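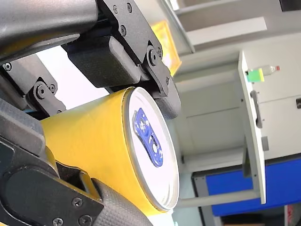
June 23, 2021. Bench notes, can handling, Farstead job

Yellow cans all morning. Grip is across the can, pads top and bottom, lid end left clear so the tab can be checked. Upper pad sits right on the rim. Don't like that much. Want it lower down the wall, will try shifting the pick point 9 mm away from the lid and see if it dents.

Blue tab on white lid is a gift for the vision, except under the bench light, when half of it goes white. Turned the light down, better. Ask Koivisto if their lamps at the packing end are as harsh as ours.

Force still at 60 percent. Leave it there until the dent test is done, please, whoever is on next.

Went over to Farstead after lunch to talk to the packing crew. More useful than the morning. Notes before I forget:

- they turn every can by hand to look at the tab, then into the tray. Wrists sore by end of shift. Happy to lose that bit.
- not happy to lose the looking. They catch scuffed rims and bad tabs by feel, and they doubt a camera will. So do I, so far.
- two people per line now. Plan from Brendar says one stays on packing and one moves to "cell minding". Nobody had explained what minding is. Clearing jams? Refilling? Does it pay the same? Couldn't answer, said I'd ask.
- they talk across the line. One person alone with a guarded cell will not have that. Not in anyones spec.
- want a stop button they can reach without walking round. Fair. Adding it.

Also they'd like to set the reject pile rules themselves. Good idea I think, the Grokov screen lets you do it in 2 taps if we unlock the page. Currently locked to us, left over from the May trial.

To do
pick point shift, then dent test
unlock reject page, write half a side of instructions in normal words
pay question to Brendar, in writting
second stop button
pads: wipe down, check wear on the lower one

Cans for the dent test go back in the box afterwards, marked, not in with the good ones.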